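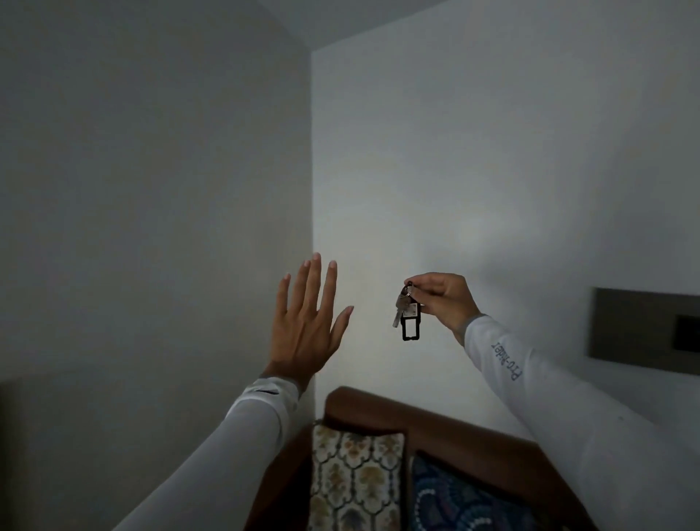
A person's hands with a key ring, in a view of a hand-shown task.

Teaching by demonstration, also called learning from demonstration, is a group of methods in which a robot is given a task by being shown it. The showing may be done with a person's bare hands, by pushing the robot's own arm through the motion, or by steering it from a distance. Supporters present it as a replacement for writing code. The record so far supports a smaller claim.

Methods

In hand demonstration, a person does the job while the hands are recorded from close to the person's own point of view. It is cheap and quick. The weak point is that a human hand has fingers and a sense of touch that most machines lack, so a recorded motion has to be translated, and much of what made it work may be lost on the way.

In remote control, or teleoperation, the operator drives the robot itself through a joystick, a headset or a matching pair of arms. The recorded motion is one the robot can make. Operators tire quickly, though, and often feel nothing of what the gripper touches.

Keys as a test task

Small household objects are a common choice, and keys are among the harder ones. They swing from the ring, overlap, turn in the fingers and reflect light.

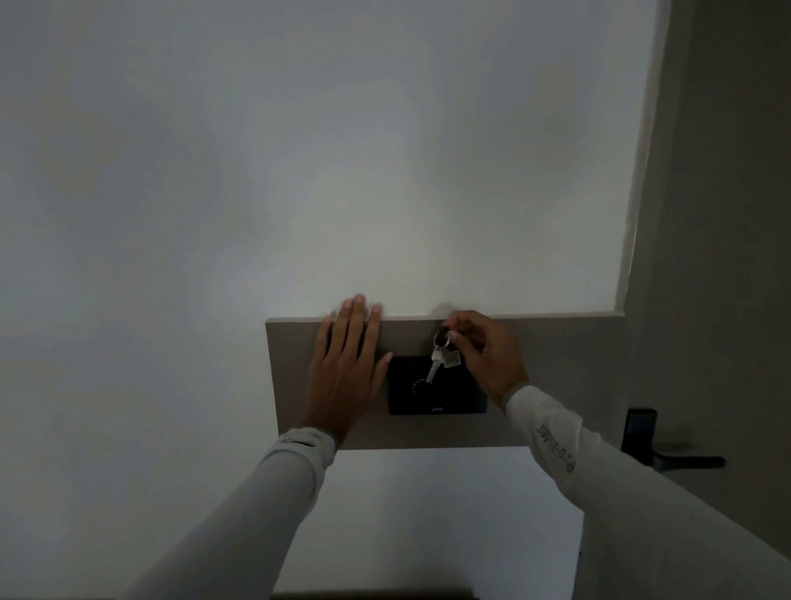
A second difficulty is that people use both hands without thinking about it. One hand may steady or point while the other does the work, and a recording does not say which parts matter. A system trained on such material can copy a habit of the demonstrator as faithfully as the task.

Reported results

The Wisum project, described by Floor Vanhove in a report dated March 16, 2019, collected 3725 demonstrations of small-object handling and gave a success rate of 72 percent. The figure is often repeated. Less often repeated is that the tests were held in the same 2 rooms used for the recordings. A follow-up named Tilahun moved the trained system to 3 new rooms and published no comparable rate.

Criticism

Critics object to the word "teaching." A pupil can ask what a gesture was for, and these systems cannot. They also note that failed attempts are usually thrown out before training, and that few reports say how many there were. The labor of the demonstrators is seldom counted in cost estimates.

See also
Teleoperation
Imitation learning
Wisum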